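Clear vinyl over a cloth tablecloth, yes or no?
Home & Kitchen > Dining > Table care
12 replies

iqra_h
Joined 2017 | 486 posts
Posted Nov 24, 2019

We just got a round table secondhand and I want to keep the top nice. My mother-in-law swears by the clear covers with a lace print. My husband says they look like a doctor's waiting room. We have two kids who eat breakfast and do homework on it. Is there any downside besides looks? The finish is some kind of varnish and I don't know how old it is.

robelw
Joined 2012 | 2,000+ posts

Downside is the varnish. Soft plastic left on an old finish for a few months can stick to it and leave a print. Happened to my parents' table. We had to strip the whole top, and that was one summer gone. If you go with vinyl, put something between it and the wood. Flannel or felt works, or an old cotton sheet if it's pulled flat.

MaeveMacS
Joined 2015 | 510 posts

Agree on the layer underneath, but I think the sticking is mostly a problem with cheap ones. I had a Pruvetti cover on for four years and nothing stuck. I did lift it every month or so.

robelw

Four years in a cool house maybe. Ours was next to a radiator.

MaeveMacS

Fair, mine is in the back room and it never gets warm in there.

dunne_rd_oisin
Joined 2018 | 61 posts

We use a lace pattern one at my aunt's and it gets everything on it, vitamins, laundry, mail. It wipes down. The holes or raised bits in the pattern are what you want to check before buying. If it's printed flat it cleans in one pass. If it's embossed, crumbs sit in it and you end up using a toothbrush. 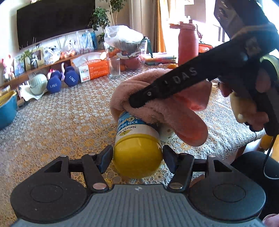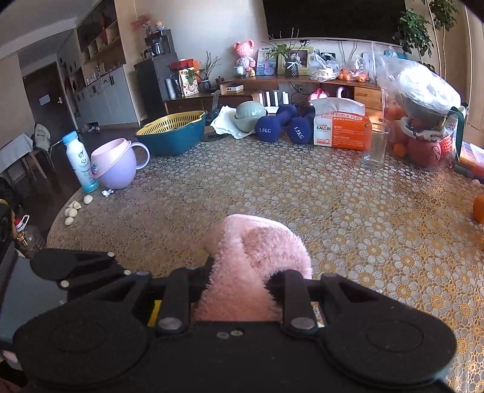

On size, measure across the middle and add the drop you want on both sides. People forget to double it. Hers was bought too short the first time and the corners of the package said round when it was really an oval.

iqra_h

Thanks. Table is 48 inches across. What drop do you all use? The chairs have arms.

blathnaid_g
Joined 2016 | 300 posts

With arm chairs keep it short, six inches at most. So you want a 60 inch round. Anything longer bunches up every time somebody pulls in.

I'll be the one to say skip the vinyl. A cotton tablecloth and a second one in the drawer. When one gets dirty it goes in the wash. Plastic smells for the first two weeks and the edge curls where it was folded in the package.

robelw

The fold marks come out if you leave it over a shower rod with the hot water running. Don't iron it.

blathnaid_g

Or you could just not have fold marks.

MaeveMacS

Cotton does nothing for a knocked over glass of milk though. It goes straight through to the wood and sits there until you notice. With kids I would want something waterproof in the stack somewhere. You can do felt, then the vinyl, then cotton on top for company.

dunne_rd_oisin

Three layers is a lot on a homework table. Try writing on that. The pencil goes through the paper.

iqra_h

OK, I ordered a plain felt pad and a 60 inch clear one from Ivavano with the flat print. If it smells I'll hang it in the garage first. Does anyone know if I can trim the felt with regular scissors or do I need a rotary cutter?

robelw

Regular scissors are fine. Cut it an inch smaller than the table so it doesn't show, and mark it with chalk from underneath.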